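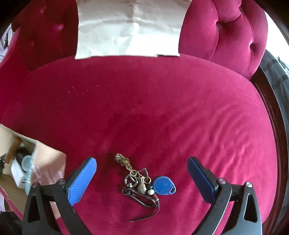 Most of the rules I follow when recording with a hand-held gripper came from getting it wrong first. I started in February with a one-page sheet from Catherine Mowat, and the sheet has grown since. The rule at the top is still hers: decide what counts as one object before you record anything. A bunch of keys is the usual argument. You have a brass-colored charm at one end, a blue fob on the other side, a snap hook, a couple of beads and a dark chain or cord trailing off across the velvet, and two people will give you two different answers about where to grab it. We write it down as one object, "keys," and the grasp has to lift the whole bunch. If a charm drags on the seat on the way up, that's fine. If part of the bunch stays on the seat, the take is marked as failed and kept.

Keeping failed takes is the second rule. Mitiku Ejigu and I disagreed on this for a while. He wanted a clean set and I wanted to know how often things slipped. We settled on keeping everything and adding a label, with one word for the reason. The words are fixed: slip, miss, tangle, drop, other. When "other" gets used too much we look at it and add a word.

Third, leave the room alone. Early on I used to clear a chair or a table before I started, and the Lidora set has 80 takes that all look like a furniture catalog. They weren't much use to us. Now a box can stay where it is and so can lint on the cushion. The only things I move are papers with names or addresses on them, and anything that could break or hurt somebody.

Fourth, speed. Close the jaws at the pace you would want the robot to close them. It feels slow with your own hand behind it – I still rush when I'm tired, so I stop for the day when I notice it.

Fifth, check the pads between objects. Wipe them if they have picked up fuzz, and write it in the log if you change one.

The target for the Estau set is 3,000 takes, and we passed 1,000 last week. Mitiku is going through the labels now. I still need to write the section on soft things like scarves and gloves, where "one object" is easy to decide but "lifted" isn't. For the moment we call it lifted when no part touches the surface, and I expect that to change.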